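Ostgate Workshop Store
Panyasiri Two-Finger Gripper Kit

Arms and Grippers > Kits > Narrow finger

The Panyasiri is a bolt-together gripper for people building an arm at home or in a shared shop. It was drawn up for work inside desktop computer cases, where the fingers have to get past cables and sheet metal to reach a part. All plates and links are black and go together with hex-socket screws.

What it handles

Drives, caddies and cable plugs are the usual jobs. The fingers come to a narrow tip, so they can close near a connector -- slow the approach down when there are wires in the way.
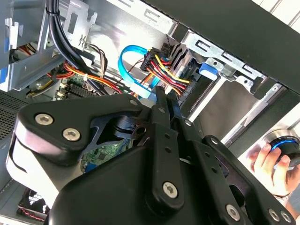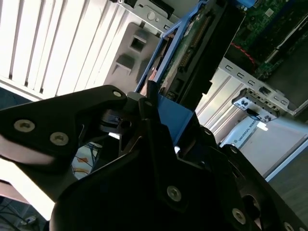 In the box

Two fingers, link arms and side plates
Screw set and hex key
Dosemmont wrist plate
Printed build guide

Motor and controller are sold separately. We stock the Tasteck controller board, which plugs in without an adapter.

Specs

Weight, assembled: 570 g
Reach, wrist plate to fingertip: 663 mm with the long extension, sold separately
Lead length: 1,000 mm
Warranty: 2 years on plates and links, none on finger tips

Before you order

Check the hole pattern on your arm against the drawing in the build guide. Older Ostgate arms need the spacer ring. Power the computer down and unplug it before you send the gripper in, and set the grip force low for the first few runs -- plastic caddies crack easily.

Spare screws and finger tips ship from stock. The next batch of full kits is due in March.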